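Flillbridge library to open later on Thursdays

The Flillbridge Public Library will extend its Thursday hours from September, following a decision by council to fund evening service at the branch for a trial period of 16 weeks.

Under the new schedule, the library will close at 9 p.m. on Thursdays, four hours later than at present. Hours on all other days remain the same. The children's area will keep its current closing time, and the study rooms on the upper floor may be booked until 8:30 p.m.

The change follows a survey of cardholders carried out in the spring. Of the 196 people who replied, a majority said they were unable to visit during working hours and asked for at least one late evening each week. Parking and bus service were also raised by a number of residents and will be dealt with in a separate report.

"Many of our residents work in the next town and do not get home before the doors are locked," said branch manager Didier Moulin. "A single late evening will let them pick up their holds, use the printers and sit down with a newspaper."

Two part-time staff will be hired to cover the added hours. Applications are open to residents of the district and should be left at the front desk in a sealed envelope marked with the position title.

Councillor Chandrasekhar Amin, who moved the motion, said attendance figures would be brought back to council before any decision is made on permanent hours. Holds that are ready for pickup will continue to be kept on the shelf for seven days.
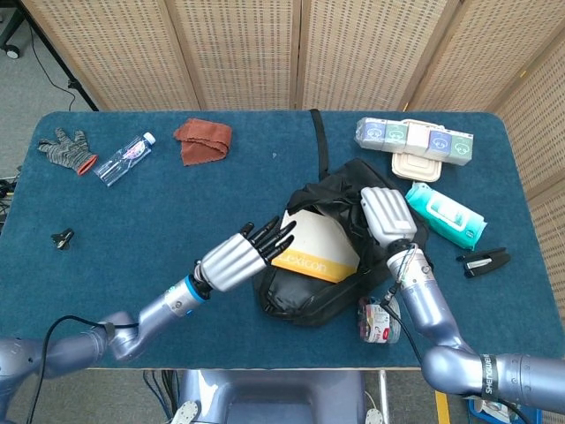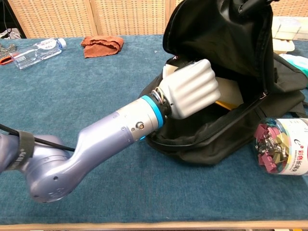 Will the after-hours return slot still be available on Thursday nights?
The return slot will stay open at all times, and items left there before the library opens the next morning will be counted as returned on Thursday.

Comments (3)

M. Lazarević
Good news for shift workers. Would Saturday evenings be looked at as well?

readingroom_regular
Please fix the light in the parking lot before the dark evenings start.

Paulette G.
Can holds be moved here from the other branch in time for a Thursday pickup? The website does not say.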